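About Mestow School of Health Careers

We started out in two rented rooms over the old bank in Hestuston, with 17 students and one very loud radiator. These days we're on Plinham Street, we have 562 people enrolled, and the heating is much quieter.
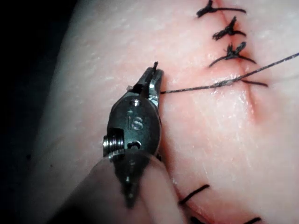
Suture needle held over a practice pad.

Most of our students have jobs, children or both, so we teach in the evenings and on Saturdays too — and we've kept every class small enough that your teacher will know your name by the second week.
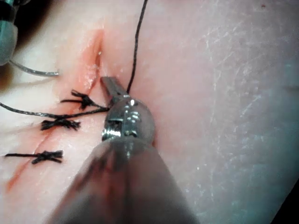

One graduate wrote to tell us that she'd been out of school for so long she nearly turned around in the parking lot, and that the front desk talked her into staying for coffee.

We do like to talk, as you may have noticed! The Tiedemann Library is open to the whole town, and you're welcome to come in and read even if you never sign up for anything.
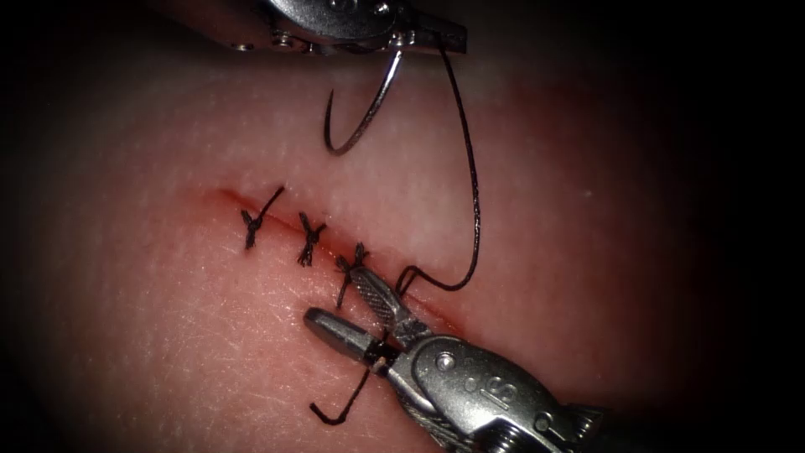 Three sutures in dark thread along the incision.

New classes begin each January. The application fee is $50, and we'll gladly go over the forms with you at the kitchen table on the first floor.

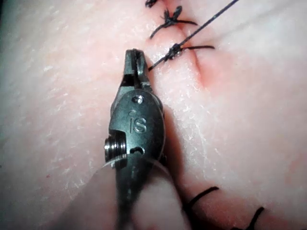
Black thread beside the incision line.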